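Natside Open House, 20/06/2020

The flyer promised "a morning inside the home of everyday tableware," and I will admit I drove out to Natside mostly for the factory shop. I own too many plates already. What I wanted to know was whether the new Trendari line is worth the price they are asking, and the people at the gate were keen to tell me it was before I had parked.

Getting there

The plant is at the far end of Grultirlow, past the grain store, and the signs give up on you two turns early. Follow the trucks. Parking was free. The tour cost 4 dollars, refunded if you bought something, and I have never trusted that arrangement.

The tour

We were walked along a yellow line at a pace that suited the guide. The molding hall was loud and smelled of warm plastic, and whatever was said in there about recycled content I missed completely. I asked again outside and got the word "significant." Significant could be anything. I asked for a percentage and was handed a leaflet with a leaf on it.

After that came the glazing room, where the Kováčik stoneware gets its color. I liked this part. The test tiles go back years, pinned up in rows, and you can see them changing their minds about blue. There are 353 glaze recipes in the books, according to the wall chart, and nearly all of them looked like oatmeal to me. The ones I would have bought were marked discontinued in May.

We were not allowed into the packing area. The reason given was insurance. On the last visit day, a woman in our group said, they had let everybody in and even handed out tape.

The sample tables

The tour ends in a long room with the finished pieces set out to handle. The claims get bigger in here. Everything is "stackable," "family-proof" and "made for real kitchens," and the cards repeat it in case you missed it the first time. I stacked two of the bowls and they rocked. I stacked them the other way and they rocked less.

The tabletops are a light beige, very plain, and pale pieces don't stand out on them much. The teal-green is a different matter, and it was the color I kept coming back to. White may be practical, but I would want to see it after a month of tomato sauce before believing the card about stains. Even a few gray smudges show up on it.

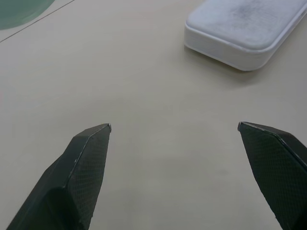
The shop

Smaller than I expected, and the discount is less than it sounds. Two of the plates I had priced at home were only slightly cheaper here, before you count the gas. Seconds are on the bottom shelf by the door. Turn them over, as a few had chips on the foot that the sticker didn't mention.

I bought one green side plate and got my tour money back at the register, after asking for it twice. The coffee stand took cash only and had run out of lids. If you go, go early, skip the leaflet, and bring your own bag, as theirs are extra.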